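Okay, a thread on selling the small stuff after you clear out a house, because I've now done it for a whole summer and I have opinions. Jewelry, charms, watch links, loose buttons, the lot. 1/

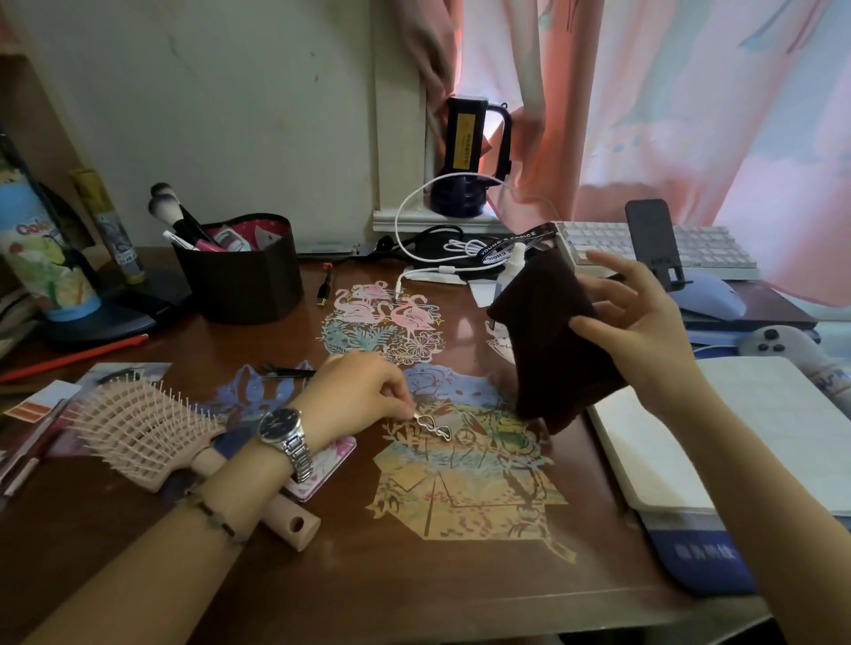
Reply from a follower: please start with the fees, I sold a bracelet last month and ended up with less than the postage cost me.

Okay, fees first then! I listed on two sites, Turkus and Brirance. Turkus takes its cut out of the item price only. Brirance takes it out of the item price AND the shipping, so if you charge the buyer six bucks for a padded mailer and tracking, you're paying a slice of that too. On a ring it stings a little. On a four dollar charm it eats the whole thing. 2/

So, small cheap stuff goes on Turkus and anything over fifty goes on Brirance, where the buyers are pickier but they do pay up. Took me most of August to work that out. I had everything on both sites at first and sold the same brooch twice in one afternoon. Very embarrassing email to write. 3/

Pricing. Look at SOLD prices, never asking prices. People ask anything. I saw a plated chain listed at $300 that's been sitting there since spring with a new "reduced!" banner every couple of weeks. The same chain in better shape sold for $51. Fifty-one! 4/

Do not clean anything until you know what it is. I know, I know. You want it shiny. But I took a polishing cloth to an old locket and rubbed off the dark bits in the engraving, and a very patient woman at the antiques counter in Drakar told me that was the part people liked. Warm water, a soft toothbrush and a drop of dish soap if it's plain metal with no stones glued in. Otherwise leave it alone and say "unpolished" in the title, which sounds fancy anyway. 5/

Check for stamps before you write a single word. 925 is sterling. Plenty of silver-colored things have no stamp at all, and then you write "silver tone" and not "silver." It's a boring rule and it will save you a return. Get a cheap loupe, the folding kind. My phone's zoom was useless on anything smaller than a clasp. 6/

Somebody asked about weighing. Yes, weigh everything, in grams, on a kitchen scale that does decimals. Put the number in the listing. The scrap buyers will message you for it anyway, usually at midnight, usually just the word "weight" with a question mark. 7/

Lots! If you have a tangle of odds and ends, don't list them one by one, you'll lose your mind. I bundled single earrings, loose beads and bent pins into bags and called them "craft lots," and they went faster than the good stuff. There's a whole crowd out there making mosaics and junk journals and they want your broken things badly. Charms are the exception - those do better one at a time, with the theme in the title. Hearts, cats, anchors, anything somebody might type into a search box. 8/

Packing. Little zip bag, then a bit of card, then the mailer. Tape the zip bag to the card. A bare ring in a soft envelope will go through a sorting machine and come out the side, ask me how I know (I refunded it, and she was lovely about it, and I still feel bad). Fabric pouches are a nice touch if you happen to have a pile of them, but I wouldn't go out and buy any. 9/

Oh, and the local option. The flea market on Song Street lets you rent half a table. I did it once. You take home cash and there's no postage, but you also spend the day getting offered a dollar for things, and I'm too soft, so I say yes. If you're good at haggling, go. If you're like me, stay home with the mailers. 10/

Taxes: keep a plain list of what you sold and for how much. I used a notebook and then had to type the whole thing out, so maybe skip the notebook. And please don't take tax advice from me, I sell buttons. 11/

Last one. Keep a box of things you're not selling and don't let yourself price any of it. I looked up what one of the keepers would bring and then I couldn't stop thinking about it for a week. It's back in the box now. If you want the sold-price search tips for Turkus, I'll do those tomorrow, my thumbs are tired. 12/12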